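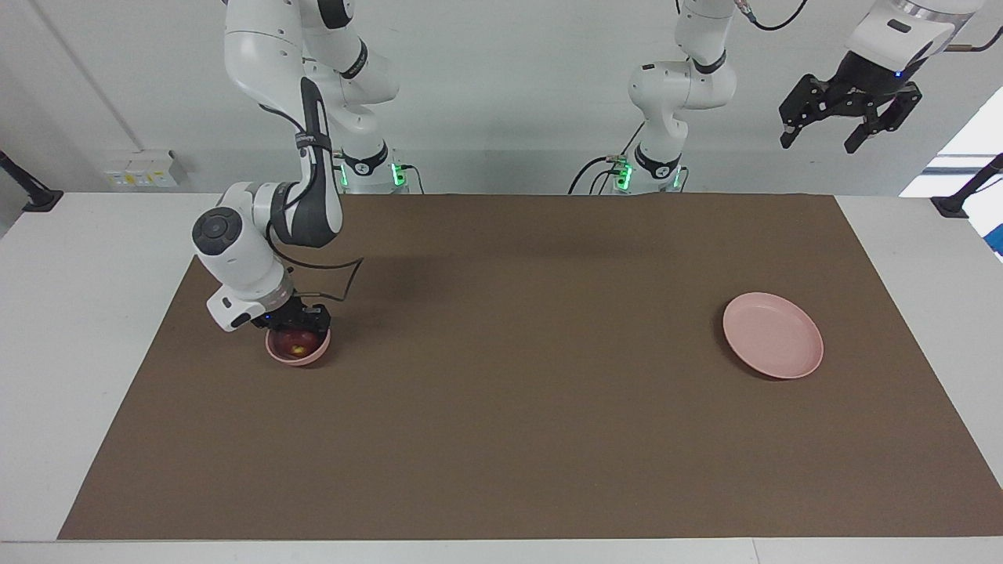 Lecture 12: Turning Fights and the Energy Budget

Introduction to Military Aviation, Burkosstead College
Instructor: Buppha Suksawat
Handout to keep. Bring it back for the problem session, along with a calculator that has a square root key.

Before you start

This is my favorite lecture of the whole course, so forgive the length! Up to now we have looked at airplanes going straight: how they get off the ground, how they climb, how far they go on a tank of fuel. From today they turn, and a turning airplane is a far stranger machine than most people expect. By the end of these notes you should be able to work out how tight a circle a fighter can fly, how long it takes to get around, and how much speed or height it pays for the privilege.

Reading: Gudis, the chapter on maneuvering flight, starting at page 51. You can skip his section on rolling pull-outs for now, but do look at the turn diagrams.

1. Load factor

In straight and level flight the wings make lift equal to the weight of the airplane. Pilots call this one g. Load factor, written n, is just lift divided by weight:

n = L / W

Now roll the airplane into a bank. The lift still points out of the top of the wings, so it leans over with them. Part of it pulls the airplane sideways into the turn. The part that is left pointing straight up has to hold the weight, or we start going down. So the total lift has to grow, and the steeper the bank, the more it grows. For a level turn:

n = 1 / cos(bank angle)

Try it with a 60 degree bank. The cosine is one half, so n = 2. The pilot, the fuel, the helmet and the pencil in the sleeve pocket all feel twice as heavy as they did a moment ago. Go to 78.5 degrees and you are at 5 g. The last few degrees of bank cost an enormous amount, and this is why hard level turns look almost like knife-edge flight from the ground.

Notice what is missing from that formula. No speed, no weight, no wing area. A 60 degree level turn is a 2 g turn in a trainer, a bomber or an airliner. I love that.

2. Radius and rate

Two numbers describe a turn. Radius tells you how big the circle is, and rate tells you how fast the nose moves around it.

Radius: r = V² / (g × √(n² − 1))
Rate: ω = g × √(n² − 1) / V

V is true airspeed in feet per second, g is 32.2 feet per second squared, and ω comes out in radians per second. Multiply by 57.3 to get degrees per second. Please write your units down. Most of the wrong answers I saw in June came from people putting knots into the first formula.

Worked case, V = 595 ft/s (a little over 350 knots):

At 2 g: radius 6,348 ft, rate 5.4 degrees per second, full circle in 67 seconds
At 5 g: radius 2,244 ft, rate 15.2 degrees per second, full circle in 24 seconds
At 7 g: radius 1,587 ft, rate 21.5 degrees per second, full circle in 17 seconds

Look at the jump from the first line to the second, then at the much smaller gain from the second to the third. Going from 2 to 5 g takes more than 4,000 feet off the radius. The next 2 g take off less than 700.

Speed matters even more for radius, because it is squared. Double the speed at the same g and the circle is four times as wide. The rate, meanwhile, is cut in half. A very fast airplane is a wonderful thing for arriving and leaving, and a clumsy thing for turning around.

3. Corner speed

So slow down, right? Well, only to a point. A wing can make only so much lift at a given speed before it stalls, and the available lift goes with the square of the speed. If the airplane stalls at Vs in one g flight, the most load factor it can pull at some other speed is:

n max = (V / Vs)²

There is also a ceiling from the structure (and from the person strapped inside). For our class airplane, which we call the Paucar after the old wooden wind tunnel model in the lab cabinet, use these numbers at sea level:

Stall speed at one g: 225 ft/s
Structural limit: 7 g

The two limits meet at one speed. Set (V / 225)² equal to 7 and solve. You get V = 595 ft/s, and now you see where I got it for the worked case! This is corner speed. It gives the highest rate and the smallest radius the Paucar can fly without breaking something.

Check it on both sides.

Slower, 450 ft/s: the wing gives only 4 g. Radius 1,624 ft, rate 15.9 degrees per second.
Corner, 595 ft/s: the full 7 g. Radius 1,587 ft, rate 21.5 degrees per second.
Faster, 800 ft/s: still 7 g, held there by the structure. Radius 2,869 ft, rate 16.0 degrees per second.

The slow case and the fast case have nearly the same rate and wildly different radii. If those two airplanes start side by side and turn the same way, their noses swing together, but the slow one stays inside a much smaller circle. Draw this one. Really, take a sheet of paper and draw both circles to the same scale, because it makes section 5 easy.

4. The energy bill

Everything in section 3 is an instantaneous turn: the best the airplane can do at this second. Can it keep doing it? That depends on thrust and drag.

Making lift makes drag. The part called induced drag goes up with the square of the load factor if speed is held the same, so a 7 g turn has 49 times the induced drag of level flight. Engines do not have that kind of reserve. Something has to give, and it is either speed or height.

We keep score with specific excess power:

Ps = V × (T − D) / W

The answer is in feet per second. You can read it as the rate of climb the airplane could manage at constant speed. If Ps is zero, it can hold what it has. If Ps is negative, it is spending.

Paucar at corner speed, weight 24,000 lb, thrust 14,000 lb:

Gentle turn, drag 12,000 lb: Ps = 595 × 2,000 / 24,000 = +49.6 ft/s
7 g turn, drag 26,000 lb: Ps = 595 × (−12,000) / 24,000 = −297.5 ft/s

Minus 297.5! To hold corner speed in that turn, the pilot has to trade away almost 300 feet of height every second. Or stay level and lose speed instead, at half of g, or 16.1 ft/s for each second of turning. Three seconds of that at a steady rate would take the airplane from 595 down below 550, and by then the wing can no longer give 7 g. (In real life the loss changes from moment to moment, since the drag changes too. We treat it as steady for homework.)

The turn an airplane can hold with Ps at zero is its sustained turn. Quote both numbers when you compare two fighters. Plenty of arguments about which airplane "turns better" come down to one person quoting instantaneous rate and the other quoting sustained.

A word on height. Thrust falls off as the air thins, and true stall speed goes up, so corner speed measured as true airspeed goes up as well. The same airplane that feels lively near the ground can be a barge at high altitude. Gudis has a good set of curves for this. Follow one curve with your finger before you try to read the whole page.

5. What it means in a fight

Rate fight: both airplanes go around and around, each trying to gain a few degrees on every circle. Sustained turn rate wins these, given time. Picture the two of them on opposite sides of a big wheel.

Radius fight: the airplanes turn toward each other after the pass, nose to nose. Now the smaller circle pays off, and a slow airplane with plenty of wing can be a real menace.

Vertical: a pilot with extra speed can pull up, let gravity do some of the slowing, and come over the top near a good turning speed. Gravity helps pull the nose around when the airplane is upside down and works against it at the bottom. Same stick force, very different turn. We will work through the numbers next time, and bring the egg-shaped loop sketch from lecture 9 if you still have it.

None of this includes missiles, helmet sights or wingmen, all of which change the picture a lot. The energy bill still comes due with every hard pull, though, and a pilot avoiding a missile is paying it just as surely as one in a gun fight.

6. Problems

Work these on your own paper. Show the formula first, then the numbers.

a. Find the bank angle for a level 3 g turn.

b. Find the radius and rate for the Paucar at 500 ft/s, pulling as hard as the wing allows. Check the structural limit before you go on.

c. The Paucar takes on stores and its one g stall speed rises to 240 ft/s. Keep the 7 g limit. Find the new corner speed and the new best radius.

d. With weight 24,000 lb and thrust 14,000 lb, what drag gives a Ps of zero? What happens to your answer if the weight drops after fuel is burned? Two sentences are plenty.

e. Sketch rate against speed from 225 to 900 ft/s. Mark corner speed. The left side and the right side bend in different ways, so say why.

For the Bringate museum trip, find the straight-wing jet and the swept-wing jet in the main hall and compare their wing areas from the placards. Write down the gross weights as well. We will use both for wing loading in the next lecture.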